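Household Textile Waste in Bandthorpe: What Gets Thrown Out and Why

Student project report, Environmental Studies
Submitted Thu 20 August

Summary

This report looks at what households in the Bandthorpe area do with clothing, bedding and towels they no longer want. A paper survey was handed out in June at the Jonley Street library and at the Drokden laundromat, and 51 completed forms came back. Most people gave away some of their clothes, but sheets, towels and tablecloths mostly went into the trash. The main reasons were that people did not think anyone would want them and that they did not know where to take them. The report ends with suggestions for the town and for the library.

1. Background

Textiles are a part of household trash that people do not think about much. Food scraps, paper and bottles have their own bins in Bandthorpe. Cloth does not. The town website lists cloth under "other household items" and tells residents to use the regular bin if the item cannot be donated. It does not say what can be donated.

There are two places in town that take used clothing. One is the thrift store on Hinojosa Avenue, which accepts clothes, shoes and bags on weekday mornings. The other is a metal drop box behind the Drokden shopping plaza. The sign on the drop box has faded and it is hard to read what is accepted.

I chose this topic after helping clear out my grandmother's linen closet last year. We filled several bags with sheets and pillowcases and the thrift store would not take them. They went to the landfill.

2. Research questions

The project tried to answer the following:

What do households do with clothing they no longer want?
What do they do with household linens?
Why do they choose the trash over other options?
Would they use a linen collection if there was one?

3. Method

The survey was one page, printed on both sides. It had 7 questions, five with check boxes and two with space for a written answer. I left forms at the library front desk and on the folding table at the laundromat, with a return box at each. People did not write their names.

I also called the thrift store and the company that empties the drop box. The thrift store answered my questions by phone. The drop box company did not call back.

For the linen part of the project I went through the closets at home with my family and sorted what we found into keep, give away, rags and trash. This was to get a feel for how the sorting works and how long it takes. It took most of a Saturday, and the hardest items to decide on were plain white ones, where wear and small stains only show up when the cloth is opened out flat near a window.

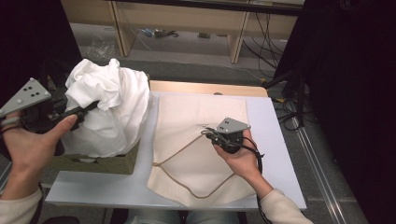 4. RESULTS

4.1 Clothing

A large majority of the people who answered said they had given away clothing in the past year. The thrift store was the most common choice, followed by passing clothes on to family or friends. The drop box was used less than expected. Several people wrote that they did not trust it or did not know who ran it.

Clothing that was torn or stained was treated differently. Almost everyone put it in the trash. A few people cut it up for rags.

4.2 Linens and towels

The answers for linens were close to the opposite. Most households threw old sheets and towels away. Some kept them for painting, for the car or for pets. One person wrote that they had a stack of sheets in sizes that no longer fit any bed in the house and had moved with them twice.

The thrift store confirmed that it does not take bedding. It stopped because it has no way to wash it and no room to store it. It does accept tablecloths and curtains if they are clean and on a hanger, but this is not on the sign.

4.3 Reasons

The two most common reasons for using the trash were "nobody would want it" and "I don't know where else to take it." Lack of time came third. Very few people chose "I don't care where it goes."

4.4 Interest in a collection

When asked if they would bring linens to a collection day at the library, most said yes or maybe. People who answered at the laundromat were more likely to say yes. This could be because they were already handling their laundry when they filled in the form, so the result should be read with some care.

5. Discussion

The results suggest that the problem is partly a lack of information. People gave away clothing because they knew the thrift store took it. They did not give away linens because no place in town says clearly that it wants them. Animal shelters often use old towels and blankets, and auto shops use rags, but only a handful of the people surveyed mentioned either one.

Quality also matters. In our own sorting, less was fit to give away than we had thought at the start. Fitted sheets with worn elastic were a problem because they cannot be used on a bed but still have a lot of good cloth in the middle. They ended up in the rag pile.

6. Limits of the project

The survey was small. It only reached people who go to the library or the laundromat, and households with their own washer who never visit the library were missed. The forms asked people to remember a full year, and memory is not very exact for this kind of thing. I had also planned to weigh the bags from our own closets, but the bathroom scale gave a different number each time so I left the weights out.

7. Recommendations

The town website should have a short page on cloth, with the opening hours of the thrift store and a list of what it accepts.

The sign on the Drokden drop box should be replaced.

The library could hold a linen collection twice a year, with clean towels and blankets going to an animal shelter and the rest offered as rags.

A second survey should include apartment buildings and ask separately about towels, since they were grouped with sheets this time.

Appendix A: Survey form (attached)
Appendix B: Notes from thrift store phone call (attached)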